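Chapter 4
Hidden Information in Card Games

Most card games depend on what a player does not know. In chess, both sides see the whole board. In a card game, the deck is face down and each hand is held back from the others. This chapter looks at how designers decide which facts to hide, and when to reveal them.

We will use Olora, a two-player digital card game from the studio Ziltbridge, as our main case. An Olora deck has 40 cards, drawn from a starting set of 229. Section 4.3 covers the scoring rules, which you can skip for now.

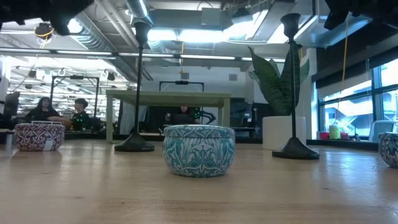 Hidden information comes in two kinds, fixed and random. Fixed information was settled before play and stays put, such as the cards a rival chose for a deck. Random information is settled by the shuffle. A simple case needs only two closed containers, say a round teal and white tin with a swirling leaf pattern and a round burgundy and white one. Put a card in one of them while your partner looks away. Your partner now faces a fixed secret with two possible answers. Roll a die to choose the tin, and keep the result from both of you, and the secret is random.

Lead designer Covadonga Pastor built the first version of Olora with no secrets at all. Both hands lay open on the table. Test games ran long — one lasted 79 turns — and players spent most of that time working out every reply. When the hands were hidden, the usual game dropped to around 13 turns.
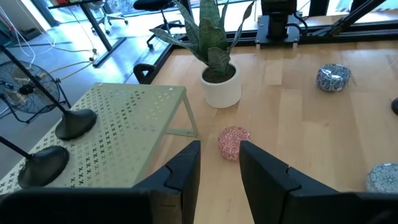

Shorter games brought a different problem. Lawal Effiong, who ran the tests, found that new players lost to cards they had never seen and could not have planned for. The studio's answer was to reveal one card from each hand at the start of every third turn. We return to this rule in Section 4.2, where you will compare it with the open draft used in Sirkwood.

Key terms: fixed information, random information, reveal, open draft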